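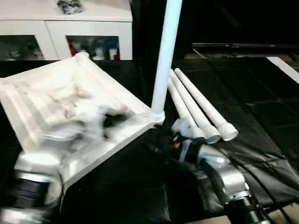 July 10, 2026
by Khadija Ramadan

We finished the table task this week, or at least the first batch of it. The count stands at 296 episodes kept and 54 thrown out. Most of the rejects were my own driving.

The job is simple to say. There is a small white plastic table, top upside down, four legs that screw into the corners. Two arms, one person steering both. One arm steadies, the other one turns. An episode starts when the first leg is touched and ends when the last one is tight or when the operator gives up.

Screwing is the slow part. The wrist can only turn so far, so you grip, turn, let go, rewind, and grip again. If the leg leans even a little, the thread catches crooked and you have to back it out. In December I was restarting every time that happened. Zdzisław talked me out of it. He wants the crooked ones left in as long as they get fixed in the same take, so the model sees what fixing looks like. I now keep those and tag them "recovered." There are 109 so far. 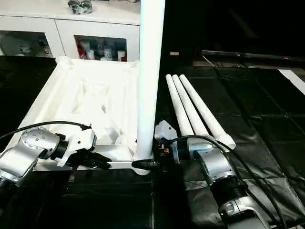
The first leg is also the hardest, for me anyway. With nothing else attached, the top slides when you push on it. By the third leg I have a rhythm and probably get careless.

Things I changed along the way:

I move the loose legs between takes. Early on I put them back in the same spot every time, and the policy we trained on that reached for the same spot whether a leg was there or not.

I stopped recording past an hour. My grip timing gets sloppy and you can see it in the plots.

Glare on white plastic is still a problem. I haven't fixed that.

Next is a training run on the full set, then the same task with the top turned to different angles. I'll post the numbers when I have them.

Comments (2)

Trindade: Do you trim the pauses? Ours learned to hesitate.

Khadija: Only the ones over 2 seconds.

Gromholm: Please post the failed ones too.

We use cookies to improve your visit. Accept / Manage settings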